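Back on the allotment after three weeks away

I had promised myself I wouldn't write another post about potatoes, and then I lifted the second row and all my good intentions went out of the window. What a September! The tops had died right back, the soil was crumbly and dark, and every forkful brought up more than I had any right to expect after such a dry summer.

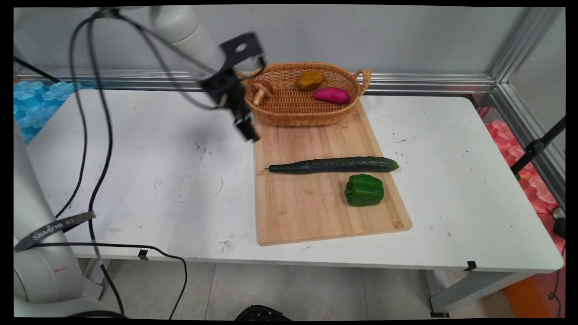

Posted 9/29/18 by the plot holder at 115 | Filed under: Growing, Roots

The variety I was most nervous about was Duangkaew, a knobbly yellow thing I got in a swap at the Prenon seed fair in the spring. The label said "late, likes water", and water was the one thing I couldn't give it much of. I mulched it with grass clippings instead, as thick as I dared, and kept topping it up all through July. Well, it loved it! Lovely waxy flesh, hardly any slug holes, and a skin so thin you can rub it off with your thumb under the tap.

The Brusier did less well. Plenty of leaf, not many tubers, and a bit of scab on the ones nearest the path. I think I limed that end for the cabbages the year before and forgot all about it – my notebook has a page missing, which may be where I wrote it down. I'll give them another go at the shady end next year.

Sweet potatoes are still in the polytunnel. I'm leaving them as long as I can, but one cold night and they'll be out of there. If you've never grown them, do try it. The slips look like nothing at all when they arrive, and by August they're climbing over everything, including the watering can. 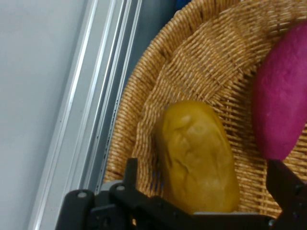
For storing, I've gone back to paper sacks. I tried hessian last winter and the mice were through it by Christmas. Let the potatoes dry for a few hours first, out of strong sun, and go through them for anything with a fork hole in it. Those are for tonight's tea – mine went into a pan with butter and far too much garlic, and I'd happily eat it again tomorrow.

Next job is the garlic bed, and then I want to get down to Conance for some well-rotted manure before everyone else has the same idea. If any of you have grown Duangkaew on clay, leave me a comment, I'd love to know how it got on.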